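About Tiladik

Most marketing agencies will tell you on their first page that they are passionate. We would like to see the evidence. Tiladik is a digital marketing shop of 20 people, and we got into this business because we didn't believe the reports we were being sent.

Abbas Nouri started the company after paying an agency for 1,410 new leads. He called them. Of those, 57 picked up and had heard of him. He still has the spreadsheet.

What We Do

We run search and email campaigns for small firms, and we audit the work of other agencies. Clients like Jirkari and Drellach came to us for an audit and stayed. Hosseinzadeh took the audit and left, and we thought that was a fair decision.

On Awards

We don't enter them. Many charge a fee, and we have yet to meet a customer who picked a vendor by the badge in the footer. If a ranking can show us how it checks its numbers, we'll read it. 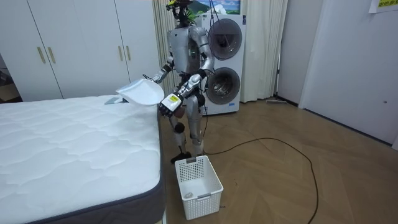
Working With Us

Contracts run month to month. The first call is free and lasts until one of us runs out of questions. Bring your last three reports, including the bad one. We are closed on Saturday.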